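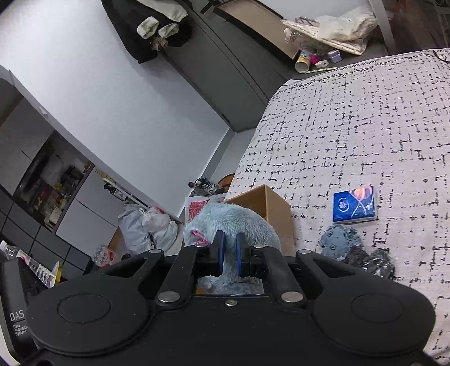 The president's spokesman agreed to meet in the lobby of a Plolbridge hotel, on the second morning of the state visit, and he arrived with a folder. It held the schedule: 52 hours on the ground, 2 dinners, a tour of the port and a trade deal between Uvon and Drarimer that both sides keep calling historic.

I asked what was historic about it. "The warmth," he said. "You have to see them in a room together."

Warmth was also the word used in January, when the last deal was signed. That one promised 3,484 jobs at the Kırmızıgül rail yard. So far the yard has hired 115 people, by the spokesman's own count. "These things take time," he said. "The land had to be cleared, and then there was an election."

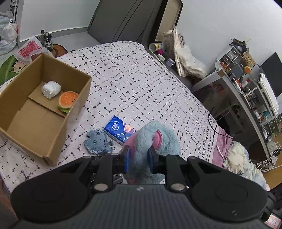 Would the new deal include a deadline? He turned a few pages. "There is a shared understanding of pace."

He was more at ease talking about the president's habits. The man walks to work, he said, and answers letters from schoolchildren by hand. I asked to see one of the letters. "They are private, of course."

And the fishing rights, which the two countries have argued over for years? "That was not on the agenda." It was on page four of the copy he had given me. He read it, closed the folder and said he would call me by six. The phone rang a little after eight, and an assistant told me that the talks had been very warm.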